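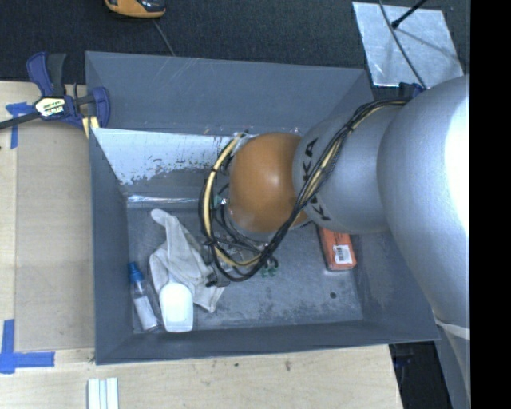 The gray box and the KUKA arm.

So my aunt left me a ferry ticket. I got the house too, eventually, but the ticket came first, in a plain envelope with my name spelled wrong (she always put in an extra L), good for one crossing to Itton, no expiration.

I'd never been to Itton. I'd never heard her mention it! But it was September and I'd just quit the bakery, and I figured a free boat ride was a free boat ride, so I packed a sweater and two sandwiches and went down to the dock at six in the morning.

The man at the gate turned the ticket over and over. "This is an old one," he said. "Number 306. We don't print these."

"Is it good?"

He thought about it for so long I ate half a sandwich. Then he waved me on.

The boat was called the Punolik and it smelled like oranges. I sat up top next to a woman with a birdcage on her lap, a towel over it, and she asked me who I was visiting. I said I didn't know yet. She nodded like that was a regular answer.

"Your aunt used to sit there," she said after a while. "Same spot. Same awful sandwiches."

I hadn't said one word about my aunt. I looked down at my sandwich (egg and pickle, her recipe, I'll defend it forever) and then out at the water, where the island was just starting to show, low and green, with one white house on it and somebody on the porch, waving a dish towel.

"Well, go on," the woman said. "Wave back."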